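**Week 2 handout: Rules for the bin-picking cells**

Read before your first lab session. Barrett Lindgren runs the Wednesday section and Lucinda Rosenthal runs the Friday one. Both will ask you about this material before you are given a pendant.

### 1. What the rules cover

The course uses two written sources. The first is the Furmont lab safety sheet, which is posted in the room and applies to everyone who enters. The second is this handout, which covers the setup and running of a picking trial. Where they differ, follow the Furmont sheet and tell your section leader.

Industrial robot standards are the subject of Week 5. For now you need three terms from them:

- **Operating space**: the part of the robot's reach that the program really uses.
- **Safeguarded space**: the area you may not enter while the drives are on.
- **Enabling device**: the switch that must be held in its middle position for the arm to move in manual mode. Letting go stops the arm, and so does squeezing hard.

### 2. Fixing the work down

A bin that shifts during a trial spoils the data and can pull the arm into a protective stop. Clamp bins to each other or to the table before you load them. Push each one by hand from two sides. If it moves, clamp it again.

Mark reference positions on the tabletop with tape, and don't lift the tape between trials. If a strip peels, stop, re-measure and write the change in the log.
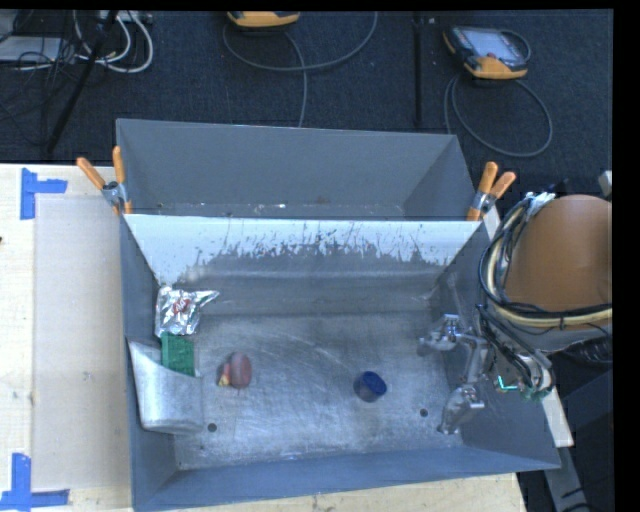
*Fig. 2.1. Two metal bins held together with spring clamps, mixed objects in the front bin. Blue tape marks corners on the tabletop at left.*

Keep clamp handles out of the approach path. They stand higher than people expect, and a wrist that clears the rim may still hit one. Enter the handles as obstacles in the planner, or move the clamps.

### 3. Cables and hoses

Hoses and cables on the arm need enough slack for the full wrist rotation and no more. Run the program once at low speed with the gripper empty and watch the bundle the whole way. Look for rubbing, for loops that could catch on a bin rim, and for ties that have slid.

Pendant cables should not cross the place where you stand. A pendant on the floor is easy to step on, so hang it up when you're done.

### 4. Speed and load

In this course, manual mode is limited to 250 mm/s. Automatic mode in the Solberg cell is capped at 600 mm/s, and at 300 mm/s whenever the tool is below the bin rim. Do not raise either cap. No object may weigh more than 300 g.

### 5. Before each trial

1. Check the bin for loose scraps and sharp edges.
2. Load the objects with the drives off.
3. Step outside the safeguarded space and say "clear."
4. Start the log in Clokine and enter your names.
5. Keep one hand near the stop button until the first pick is finished.

Reading for next week: Rimska case notes, sections 1 and 2. Bring one question in writing.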